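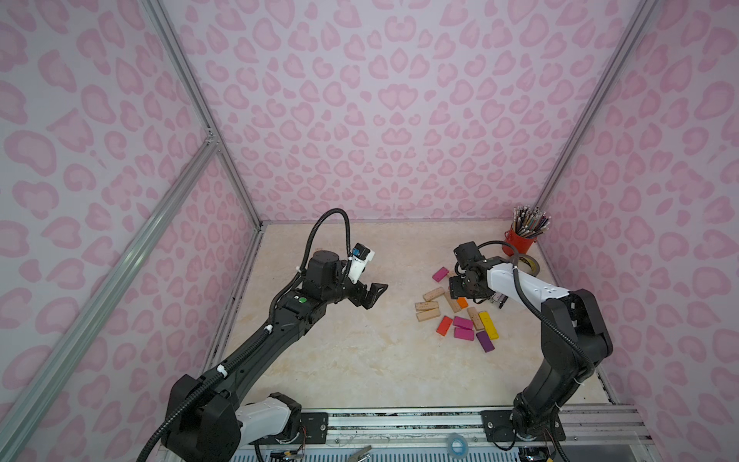 Pink Spots and Marble: A Little Gallery of Lining Ideas

Home Projects Galleries Patterns About
Search this site Type and hit enter
Posted in January by the Udgate Patterns desk

I have a soft spot for leopard print (always have, no apologies) and the one at the top of the page makes me so happy. Pale lavender behind, pink spots all over, on three walls at once! Here's a line or two on each bit I love.

The spots
They're rounded, more like little rings than proper cat spots, with a darker pink outline and a lighter pink middle. The sizes wobble a bit from one to the next, and I think that keeps it from looking like wrapping paper.

The walls
Left, back and right all wear the same print. I would have chickened out and done only the back one, then regretted it by dinnertime.

The floor
Cream, with a faint beige marble-like veining. So quiet next to the pink! I tried a bright white under a Mok print once and it was way too chilly, so cream gets my vote.

The corners
Silver aluminum posts run up the seams between the panels. I like a bit of plain metal with a sweet print, and it saves you from fussing over how the spots meet at the edges.

If you want to try something like it, I keep a folder of 150 patterns over on Gramex, and 8 of them are pink (okay, I have a type). My Iststead swatches are still in a box under the desk, and I'll get to them once I've cleared enough floor to lay them out. Green stripes are up first!

Older galleries Newer galleries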